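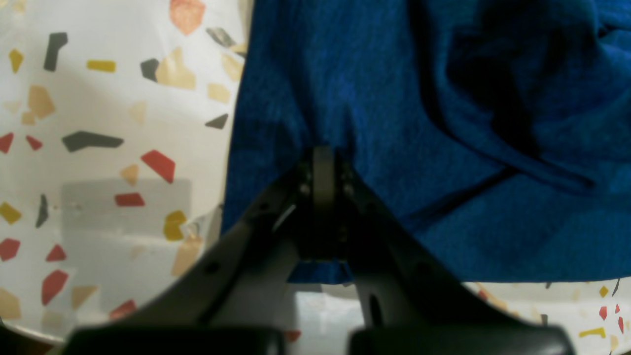
In Defense of the Bad Fold

I own a blue towel that has never once been folded correctly, and I have decided to stop apologizing to it.

My aunt, Emiko Kawaguchi, folds in thirds. Lengthwise first, then down to a brick with no raw edge showing, and the bricks go into the closet with their spines out like a set of encyclopedias. I lived with her in Govalell for 2 years and was permitted to fold washcloths by the end of the second one. She refolded them after I went to bed. I could hear the closet door.

So I come to this subject with some damage.

The case for the good fold is usually made on grounds of space. You can fit more towels on a shelf, people say, as if more towels were the goal. I have 9. If a truck backed up to the house with another 50 I would have a storage problem and would be glad of my aunt's advice. As it stands, I have one shelf and a heap, and the heap fits on the shelf.

Then there is the moral argument, which never gets spoken aloud but comes through clearly in the catalogs. The last one I got from Bilden ran a bathroom spread in which every towel was the same oatmeal color and had plainly never touched a person. A folded towel in that picture means that somebody here also pays the water bill early and knows where the good scissors are. I know where my scissors are. They're in with the batteries.

What I actually do is this: I lay the thing flat on the table, square up one side, and feel a brief surge of competence. Then I reach across for the far corner and the whole right half twists up on itself like a dropped sock. One edge is perfect. I'd like some credit for the edge.

My aunt would start over. I used to, and by the third try I was angry at cotton. Now I bring the messy half under the neat half, press down with a forearm, and put it away with the good side facing out. Anyone who opens my closet sees a fairly respectable front. Anyone who pulls a towel out of it is already wet and in no position to comment.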